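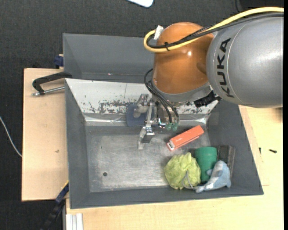

Fidar has published the latest results of its household and shop-floor handling program. The posts that follow summarize the findings for readers who have asked whether machines can take on ordinary chores yet. 1/10

The short answer: some of them, under supervision, at a slow pace. Picking an item out of a bin and placing it in another bin is now a task we are prepared to call dependable for rigid goods. Tidying a room is not. 2/10

The program ran at two sites, Lanska and Drarholm, beginning in March. Across both sites the arms attempted 1,223 picks from mixed bins. Every attempt was logged, including those stopped by an operator. 3/10

Mixed bins are the heart of the matter. A factory part arrives in a known shape and usually in a known position. Household goods do not. A box-shaped item, a mesh ball, a cup and a plush dolphin may all end up in one bin, leaning on or partly covering one another. 4/10

Each of these asks for a different grip. A box offers flat sides. A cup has a rim, which helps if the finger reaches it at the right angle. A mesh ball gives way under pressure, and its cord can catch on whatever lies next to it. Plush toys change shape as they are lifted. 5/10

Items against the side of a bin remain the leading cause of stopped attempts. A metal finger needs room to come down beside an object, and a sloping wall takes that room away. The Daza planning software, introduced partway through the program, now nudges such items toward the middle before attempting a grip. Operators at Drarholm report fewer stops as a result. A full comparison between the two sites has not been completed. 6/10

On household chores: we tested 7, including sorting toys, clearing a table and pairing socks. Of these, 3 met our standard for use with an operator present, and 2 were withdrawn early for safety reasons. The remainder will be tested again. Sorting toys was among those that met the standard. Pairing socks was not. 7/10

On shop-floor chores: returns sorting and the refilling of small-goods bins are the most promising. Both can be done behind a barrier, and both allow an item to be set aside for a person when the arm cannot get hold of it. Employers should plan for that person's time. Our cost sheets for both sites include it. 8/10

Fidar does not recommend the purchase of industrial arms for use in private homes. These are heavy machines intended for guarded work areas, and nothing in our results changes the safety guidance already in force at either site. 9/10

The full report, with pick logs and the list of test items, may be requested through the Lanska office. Written questions from schools, employers and members of the public will be accepted until Sun 7 December, and replies will be posted on this account. 10/10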